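Faire le récolement d'une petite collection d'histoire locale : la méthode pas à pas

Mis à jour le 21/09/2026

Vous avez une armoire pleine de dons, trois cahiers d'entrée qui se contredisent et une étagère où personne n'ose plus rien déplacer ? Parfait, c'est exactement le bon moment pour se lancer ! Le récolement, c'est la vérification, pièce par pièce, que chaque objet inscrit à l'inventaire est bien là, à sa place et dans l'état indiqué. Sur le papier, ça fait un peu peur. En pratique, c'est l'un des plus beaux chantiers qu'une société d'histoire puisse s'offrir, parce qu'on y redécouvre tout ce qu'on possède (et quelques merveilles qu'on croyait perdues).

Ce qu'il faut préparer

Pas besoin de matériel coûteux. Prévoyez :
– une grande table dégagée, avec une bonne lumière ;
– des gants en nitrile, pour les métaux et les photographies ;
– un crayon de papier, jamais de stylo près des objets ;
– des étiquettes en coton et du papier sans acide ;
– un mètre ruban souple ;
– un tableur, ou le logiciel Ideck si votre association l'utilise déjà.

Étape 1 : découper la réserve en zones

Ne commencez surtout pas par l'inventaire. Commencez par les murs ! Dessinez un plan de la réserve et donnez une lettre à chaque meuble, puis un numéro à chaque tablette. Chez nous, au fonds Plasis, la réserve tient en 13 zones, de l'armoire aux plaques de verre jusqu'au rayonnage des outils d'imprimeur. On traite une zone à la fois, on la termine, on passe à la suivante. C'est bête comme tout et ça change la vie.

Étape 2 : lire le numéro sur l'objet

Sortez la première pièce de la tablette et cherchez son numéro. Il se cache souvent sous le socle, au revers d'un cadre ou dans l'ourlet d'un vêtement. Trois cas se présentent.

Le numéro existe et correspond à l'inventaire : vous cochez, vous notez l'emplacement, et c'est réglé.

Le numéro existe mais renvoie à autre chose : ne corrigez rien tout de suite. Inscrivez les deux informations et mettez la fiche de côté. J'ai vu un composteur de typographe enregistré comme moule à gaufres, et la bonne fiche nous attendait deux pages plus loin dans le cahier !

Pas de numéro du tout : attribuez un numéro provisoire commençant par X, attaché avec une étiquette en coton. Jamais de ruban adhésif, même pour une heure.

Étape 3 : mesurer et noter l'état

Hauteur, largeur, profondeur, toujours dans cet ordre. Pour l'état, tenez-vous à trois mots : bon, moyen, mauvais. Une phrase suffit ensuite pour préciser – rouille active, déchirure, trou d'insecte. Si vous commencez à rédiger des paragraphes, vous y serez encore en août prochain. 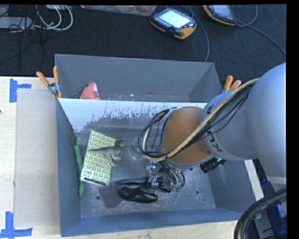 Baptiste demande s'il faut reprendre les mesures quand l'ancienne fiche les donne déjà. « Chez nous, elles sont en pouces sur la moitié des fiches, et je n'ai aucune confiance dans l'autre moitié. »

Très bonne question ! Oui, reprenez-les, et gardez aussi l'ancienne valeur dans une colonne à part. Une différence de quelques millimètres ne veut rien dire, mais un écart franc peut révéler que deux objets ont échangé leurs étiquettes. C'est comme ça que nous avons remis d'aplomb toute la série des lanternes du legs Fokelthorpe.

Étape 4 : photographier

Une vue générale, une vue du numéro, une vue de chaque dommage. Fond gris uni, échelle graduée posée à côté de l'objet. Pour les fichiers, 300 points par pouce conviennent très bien à l'impression d'une fiche. Nommez-les d'après le numéro d'inventaire, le jour même, sinon vous allez le regretter.

Étape 5 : traiter les absents

Une fois toutes les zones faites, triez votre tableau : les lignes non cochées sont vos manquants. Pas de panique ! Au premier passage, nous en avions 75, et la plupart dormaient dans la vitrine de la mairie ou figuraient sur un vieux bordereau de prêt. Relisez les procès-verbaux, les conventions de dépôt, les catalogues d'exposition. Ce qui reste introuvable est noté « non vu », avec l'année de la campagne. On ne raye jamais une ligne.

Quel rythme tenir ?

À deux, l'un manipule et l'autre écrit, et on échange les rôles à la pause. Des séances de 3 heures nous vont bien. Au-delà, les chiffres s'inversent et les étiquettes se mélangent. Pensez à sauvegarder le tableau à la fin de chaque séance, sur deux supports différents, et imprimez la liste de la zone terminée pour la glisser dans le meuble correspondant.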